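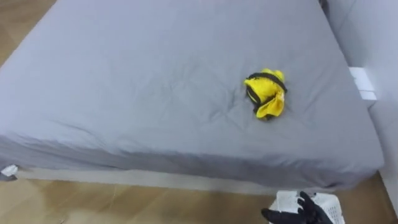

빨래 개는 로봇 언제 나오냐는 질문을 요즘 한 달에 한 번은 받는 것 같다. 내가 가전 쪽 글을 좀 썼다는 이유로 친척 모임에서도 받고, 동네 미용실에서도 받는다. 그때마다 대답이 조금씩 달라졌는데 지난 3월부터는 그냥 "아직요, 근데 빨래 줍는 건 좀 해요"라고 한다. 그러면 다들 실망한 얼굴을 한다. 줍는 게 뭐 대수냐는 거지. 나는 그게 대수라고 생각하는 쪽이라서 오늘은 그 얘기를 좀 길게 해보려고 한다.

침대 위에 옷이 하나 뭉쳐져 있다고 치자. 노란 천에 검은 테두리가 둘린 옷이고, 끈처럼 생긴 부분이 고리를 만들면서 위로 넘어가 있다. 바구니는 침대 발치 바닥에 있다. 사람한테 이걸 바구니에 넣으라고 하면 전화 통화를 하면서도 한다. 눈으로 제대로 보지도 않는다. 대충 손을 뻗어서 잡히는 데를 잡고, 들어서, 툭 던진다. 끝.

그런데 기계 입장에서 이 뭉치를 한번 보시라. 어디가 앞이고 어디가 뒤인지 알 수가 없다. 컵은 어디에 놓아도 컵 모양인데 옷은 놓일 때마다 모양이 새로 생긴다. 게다가 옷이 놓인 시트도 천이다! 회색 시트에도 주름이 잔뜩 있고, 손가락으로 꾹 집으면 시트까지 같이 딸려 올라오기 딱 좋다. 색이라도 노랑이랑 회색이라 다행이지, 회색 티셔츠였으면 어쩔 뻔했나 싶다(우리 집 빨래는 절반이 회색이다. 로봇이 오면 나부터 옷을 바꿔야 할 판).

작년에 Utholm이라는 회사의 시연장에 갔을 때 이걸 처음 실감했다. 거기 엔지니어인 로셸 트랜 씨와 얘기를 좀 했는데, 내가 "개는 건 언제 돼요?" 하고 물었더니 웃으면서 먼저 집는 걸 삼십 분만 보고 가라고 했다. 그래서 봤다. 삼십 분 동안 정말 옷 집는 것만 봤다. 처음 몇 분은 재미있고, 그다음엔 답답해서 내가 대신 집어주고 싶고, 그러다 어느 순간부터는 이상하게 응원을 하게 된다. 손가락이 천 위를 스치고 그냥 올라올 때마다 나도 모르게 "아" 소리가 났다. 옆에 있던 분도 같이 "아" 했다.

그날 본 것 중에 제일 기억에 남는 건 실패한 다음의 동작이었다. 옷을 놓치고 나서 잠깐 멈췄다가, 손목을 조금 돌려서 다른 쪽 접힌 데를 잡는 거다. 예전에 다른 행사에서 본 기계들은 허공을 쥔 채로 바구니까지 가서 아주 정중하게 아무것도 없는 걸 내려놓았다. 그걸 아는 사람 눈에는 다시 잡는 동작 하나가 꽤 큰 차이로 보인다.

여기서 내 의견을 말하자면, 집안일 로봇 이야기가 자꾸 꼬이는 건 우리가 집안일을 이름으로 부르기 때문이다. '빨래'라고 하면 한 가지 일 같다. 그런데 어느 월요일 저녁에 내가 빨래를 하면서 하는 일을 적어봤더니 열두 가지가 나왔다. 방마다 돌면서 줍기, 주머니 뒤지기, 뒤집힌 양말 펴기, 색 나누기, 세탁망에 넣기, 세제 재기, 돌리기, 꺼내기, 털기, 널기, 개기, 서랍에 넣기. 이 중에서 기계가 제대로 맡고 있는 건 돌리기 정도다. 세탁기가 나온 지가 언젠데 아직도 나머지는 전부 사람 몫이라니, 적어놓고 보니까 좀 억울하더라.

그러니까 "로봇이 빨래를 할 수 있나요?"는 대답하기가 참 곤란한 질문이다. 줍기는 조금 된다. 정해진 자리의 바구니에 넣기도 된다. 주머니 뒤지기는 내가 본 데서는 시도조차 안 했다. 널기는 더 멀어 보였고, 개기는 수건만 놓고 보면 그럴듯한데 끈 달린 옷으로 넘어가면 갑자기 다른 세계다. 끈 달린 옷은 솔직히 나도 못 갠다. 돌돌 말아서 서랍에 밀어 넣고 모른 척한다.

공장은 좀 다르지 않느냐고 묻는 분들도 있다. Oltville에 있는 Abeysekara 포장 공장에서 일하는 오티스 로즌솔 씨랑 메일을 몇 번 주고받았는데, 그쪽 라인에서는 기계가 상자를 한 시간에 400개씩 옮긴다고 했다. 쉬지도 않는다고. 그런데 그 상자들은 다 같은 크기고, 다 같은 방향으로 오고, 조명도 일 년 내내 똑같다. 봉투 제품이 섞여 들어오는 라인에는 아직 사람이 서 있단다. 내용물이 한쪽으로 쏠린 봉투는 잡을 때마다 처지는 데가 달라서 그렇다고. 결국 물렁한 게 문제다. 물렁한 건 공장에서도 사람 손으로 온다.

그리고 집은 좁다! 이걸 너무들 빼먹는다. 시연장은 대개 널찍한데 진짜 침실은 침대가 벽에 바짝 붙어 있고, 벽하고 매트리스 사이 틈으로 양말이 빠진다. 시트 자락은 옆으로 늘어져 있고 바구니는 꼭 발에 걸리는 데 있다. 기계 팔이 그 사이에서 돌아야 한다. 나는 우리 집 안방을 머릿속에 그려보고 로봇이 설 자리가 없다는 결론을 내렸다. 건조대를 치우면 생기는데, 건조대를 치우면 빨래를 못 넌다.

하쓰에 우치다 씨라고, 요양 시설에서 오래 일하신 분이 내 지난 글에 긴 메일을 보내주신 적이 있다. 그분은 느려도 괜찮으니 빨리 나왔으면 좋겠다고 하셨다. 허리를 굽혀서 바닥의 옷을 줍는 것, 딱 그 동작이 안 되는 어르신이 정말 많다고. 개는 건 앉아서 하면 되고 오히려 좋아하는 분들도 있는데 줍는 건 방법이 없다고. 그 메일을 읽고 내 생각이 꽤 바뀌었다. 나는 그때까지 로봇이 나보다 느리면 쓸모가 없다고 은근히 믿고 있었던 것 같다. 내가 2초면 하는 걸 왜 8분 걸려서 하냐고 말이다. 그런데 그 2초가 안 되는 사람한테는 8분이면 충분히 빠른 거다. 아무도 없는 낮에 천천히 하고 있어도 되는 거고.

물론 그렇다고 지금 당장 사라는 얘기는 아니다. Pako에서 나온다는 가정용 모델 예약 페이지를 나도 들여다봤는데, 할 수 있는 일 목록에 '정리'라고만 쓰여 있어서 창을 닫았다. 정리라니. 뭘 어디까지? 바닥에 있는 걸 바구니에 넣는다는 건지, 바구니에 있는 걸 세탁기에 넣는다는 건지, 그것도 안 써놓고 예약금부터 받는 건 좀 아니지 않나. 나는 파는 쪽에서 동사를 정확히 써줬으면 좋겠다. 줍는다, 넣는다, 옮긴다. 얇은 옷은 되고 이불은 안 된다. 열 번 하면 몇 번은 놓친다. 이렇게 써놓은 회사가 있으면 나는 거기부터 믿을 것 같다.

친구 에스페란사는 내가 이 얘기를 꺼내자 자기는 줍는 건 하나도 안 귀찮고 개는 게 싫은 거라며, 그러니 자기한테는 아직 0점짜리 기계라고 했다. 맞는 말이다. 사람마다 싫은 칸이 다르니까. 나는 줍는 게 제일 싫다. 우리 집 애가 옷을 벗어두는 자리는 어떤 규칙도 없고, 침대 한가운데 있을 때가 그나마 양반이다. 그래서 내 점수는 한 40점쯤 된다. 낙제지만 학교는 계속 다니라고 하고 싶은 점수.

다음 달에 Utholm 시연장에 한 번 더 가기로 했다. 이번에는 우리 집 빨래를 한 봉지 들고 가도 되냐고 물어봤고, 된다는 답장을 받았다. 회색 티셔츠 위주로 챙겨 갈 생각이다. 혹시 이런 것도 집나 궁금한 옷이 있으면 댓글로 남겨주시라. 속옷은 빼고요.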